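3.2 Kit storage and number wear

Replies on storage came from 11 of the 20 clubs. Fewer than hoped, but the spread is decent: four in Larnitz, the rest from the smaller towns along the Kartha valley. We asked three things only. Who washes the kit, how is it kept between matches, and when does a shirt get replaced. No club had anything in writing. Most answers were a line or two, one was a phone call taken at half time.

Washing first. Parents or players in most cases, one load per household, any powder, any temprature. Two Larnitz clubs wash centrally and told us their numbers last longer, though both also buy the heavier shirt from Trosisik, so we can't separate the two effects. A fairer test would need the same shirt under both regimes — not possible within one season.

Storage next. Folding is the norm. Hangers were mentioned once, for the senior side only. Clubs fold in whatever way fits the bag, usually with the number facing up so the right shirt can be picked out quickly (Figure 4).
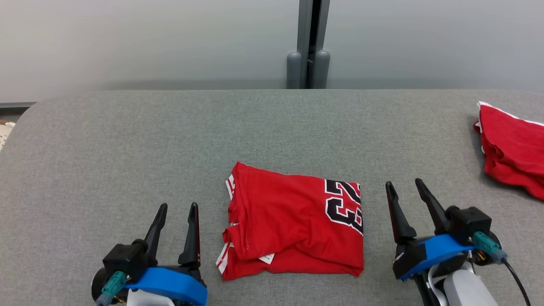 Figure 4. Folded basketball jersey, red with white trim, number 23 showing.

Kumarasinghe's earlier work on school kit put most of the damage down to heat, with folding a minor cause. Our inspection points the other way, at least for printed numerals. Cracks in the shirts we handled ran mostly in straight lines, and in the same place from shirt to shirt within a club. Heat damage tends to look patchy. Sewn numerals hardly suffered at all, apart from loose stitching at the corners.

Replacement is where the money goes. Clubs gave readability as the main reason: refrees complain, or the scorer's table does. Torn fabric came a distant second. One Jirnov club had thrown out a full junior set with nothing wrong except the numbers, at a cost of over 100 per player once shorts were included (local currency, see Table 2). Repair was tried there and dropped. The new print went on crooked and the supplier would not redo it.

Limits. Small sample, self-reported washing, and the age of a shirt was often a guess. Sunil Kumarasinghe kindly shared his scoring sheet, which we used unchanged for cracks but not for fading. Fading is covered in 3.3, along with the light readings from the two outdoor courts.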